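4.2 Time use and goal keeping

The second part of the survey asked how people spent the hours they had set aside for a personal goal. Of the 1,891 adults who joined the study in December, 816 filled in the daily time log to the end. The results in this section come from that group only. Goals were grouped by the main activity named in the first questionnaire: learning a language or an instrument, exercise, reading, housework and repairs, sleep, and paid side work.

Each person wrote down a planned start time and a planned length for the next day, then recorded what they did. We counted a session as kept if it began on the planned day and lasted at least half the planned length. A session moved to another hour of the same day still counted. A session moved to the next day did not, even if it was then carried out in full.
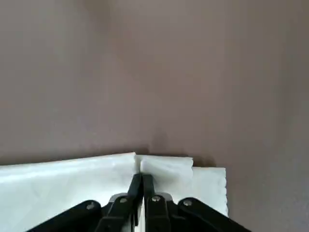

The strongest link we found was between the length of the planned session and whether it was kept. Short sessions were kept more often than long ones in every goal group. The pattern held for people with children at home and for people living alone, and it was only slightly weaker among those who had chosen exercise. Several of these had paid for classes with a fixed length, so they had little room to plan anything shorter.

Time of day mattered less than we expected. Earlier work by our group (Hattar and Meesuk, the Ren pilot) had suggested that morning sessions were more likely to survive a busy week. We could not repeat that result. Morning sessions were kept slightly more often on workdays, but the difference disappeared once we took session length into account, as people tended to plan shorter sessions before work.

We also looked at where the log was filled in. Participants could use the Skuvel phone planner or a paper booklet, and they were free to choose. Those on paper wrote longer notes and skipped more days. Those on the phone skipped fewer days but often left the notes field blank. The two groups did not differ in the share of sessions kept.

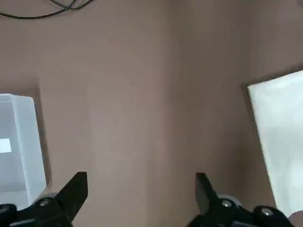 Figure 2. Tabletop with a black cable at upper left.

4.3 Reasons given for missed sessions

Every missed session came with a free-text reason. Two coders read all of the reasons and sorted them using the Jastoson list, which we shortened by merging "work ran late" with "travel delay." More than 100 entries could not be placed in any group and were left out of the counts. Most of these were a single word, such as "no" or "later."

Tiredness was the most common reason in all goal groups except paid side work, where it came second to other people's requests. Requests from family were mentioned more often than requests from employers. Forgetting was rare in the first week and grew steadily after that. Participants who had tied their session to something they already did each day, such as making coffee or walking the dog, gave forgetting as a reason less often than the others.

Illness was coded separately and does not count against the participant in any of the totals. We did the same for power cuts and moves to a new home.
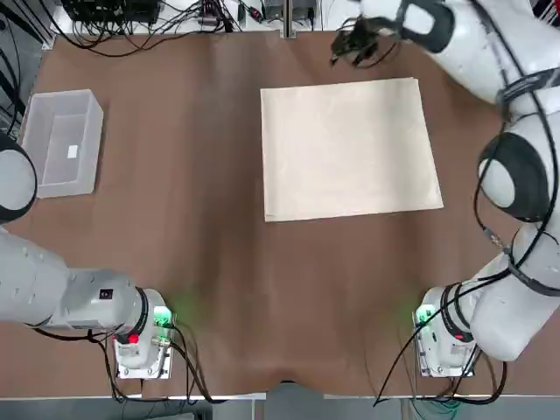
Kamol Meesuk
Research Associate, Cesier Group for Daily Time Studies

4.4 Limits of the log

The log depends on what people chose to write. Some entries were made the same evening and some were clearly filled in later, with the same pen and the same wording across several days. We kept these entries, but ran the main comparison again without them. The link between session length and sessions kept did not change in direction and was slightly smaller.

The people who finished the log are also unlikely to be typical. They were older than those who dropped out and had more often kept a diary or planner before. We asked those who left for a reason, and few answered. Section 5 compares the first-week entries of both groups, using only the questions that were the same in the phone and paper versions.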